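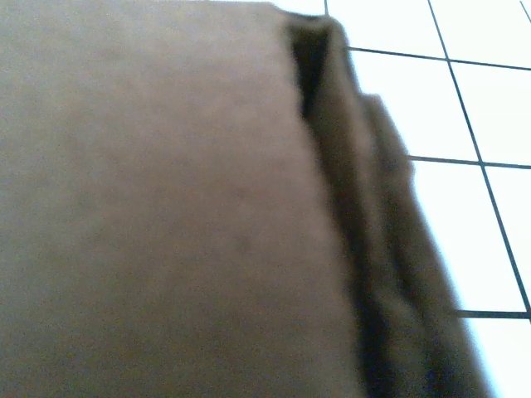

Buy the stronger gripper and the cloth problem goes away, Orsolya Csonka wrote to me in October. I have respect for her opinion, but I think she is wrong, and our tests in Bindlow made me more sure of it.

We compared two grippers, the Marchetti and the cheaper Flovden, on the same arm with the same wrist camera. Each one had 363 tries at picking up folded cloth by its thick edge. The Marchetti closes with much more force. It succeeded only 6 times more than the other.

What decides the result is the view. A brown fold is dark on its shadow side, and white tiles next to it are nearly washed out. The controller must choose where cloth ends and shadow begins, and often it chooses badly. A strong finger then closes on the wrong place, very firmly.

So I would spend the money on the camera first, and on somebody patient to set its exposure. At Zirkberg they still order by closing force. I wish they would borrow our cloths for one afternoon.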